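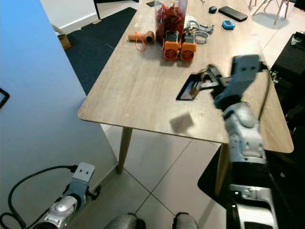 Urnby Enterprise Exchange
Progress report to the Bustamante Fund
Period covered: October through April

Dear friends at the Fund,

Thank you for your patience with this report, which reaches you a couple of weeks later than we had hoped. The spring cohort kept us all very busy (happily busy!), and we wanted the April numbers in hand before we wrote.

As you will remember, your grant pays for the second stage of our work helping social businesses that have done well in one country find a footing in another. When we last wrote, we were still choosing who to take on. We received 125 applications, far more than we had planned for, and reading them properly took most of the fall. In the end we invited 11 enterprises to join, and all of them are still with us as of this writing.

The furthest along is Flilomari, the repair and reuse cooperative that trains people who have been out of work for a long time. They signed an agreement with a partner in Wadia in February and opened their first workshop there in March. So far 274 people have signed up for an introductory course, and the partner has had to add evening sessions starting at 6:30 to fit everyone in. We had expected the rent to be the hard part, but it was the course certificates that held things up, as the local training office wanted every module rewritten to match its own headings. That work is finished now, and the rewritten modules belong to the partner, so the next group should have an easier time of it.

Progress elsewhere has been slower, and we would like to be open with you about that. Two enterprises have changed their minds about which country to enter, one after a visit and the other after a long and very useful argument with its own board. We think both were right to do so, though it means their budgets for travel and legal advice have been partly spent on plans they won't use. A school meals business is still waiting for a food handling permit. We call every week and are always told it is nearly ready.

The mentoring side has gone well, and we are so grateful to the business owners who gave up their evenings for it. Several of the enterprises asked for help with pricing more than anything else, which we had only set aside one session for. We moved some money from the printed handbook to cover extra sessions, as agreed with your office in January, and the handbook will now be online only.

Spending is a little under budget overall. Translation has cost more than we planned and office costs less. The full table is in the attached spreadsheet, along with receipts for the Wadia visits.

Between now and the end of summer we plan to:

Hold the second partner meeting in Urnby
Finish the entry plans for the enterprises that changed country
Visit the Flilomari workshop and talk with the first people to complete the course
Send you a draft of the selection notes for the next call

We would also like to ask whether the final payment could be moved up by a month, as the deposit for the partner meeting falls due before it. If that is difficult on your side, please let us know and we will talk to the venue.

With warm thanks from all of us,
The Urnby Enterprise Exchange team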